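The arm at Stonora gets its checkup first thing, before the office fills up. It is bolted over an ordinary desk on the second floor, and most of what keeps it running is done with a hex key, a soft cloth and a notebook.

Shih-chieh Hsu starts at the top joint and works down. He powers the arm off, tries each bracket bolt with the key, and looks along the cable for spots where the jacket has rubbed shiny. There are 17 bolts on his list. The ones near the wrist work loose soonest, so they get a dab of thread locker every February. Then he powers up, sends the arm to its rest position and waits for the wrist light.

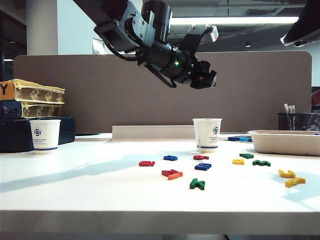 Lo disagrees with the yearly schedule, and told me that anyone who waits for February will be chasing a loose wrist by fall. Lo would redo the thread locker every time the fingers are changed and forget the month altogether.

Hsu has heard this before. He says the notebook backs him up — in two years, one bolt has backed out far enough to matter, and that one had been put in dry.

The cable takes more of his time. It needs enough slack for the wrist to turn all the way around, but too much and it snags. He runs the wrist to both ends of its travel by hand, moves the tie a little, and runs it again. The arm's controller, a Sokska unit, will stop on a stall, but he would like it never to get that far.

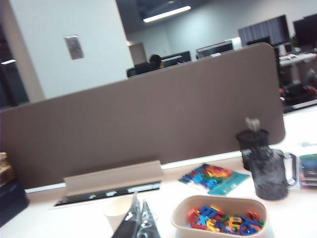

Calibration comes last. The wrist camera has to agree with the arm about where the desk is, and a small bump to the mount is enough to throw it off. Hsu drives the gripper to 19 stored points and writes down the error at each one. The software, called Danora, works out the correction. After that he tries real things: a paper cup, which dents if the grip force is set too high, and the plastic letters in the oval container, which lie on top of each other and show up any error in height. If the fingers land high on a letter, he goes back and checks the mount screws before he touches the numbers.

The whole routine fills one page of the notebook. The last one I saw was page 143.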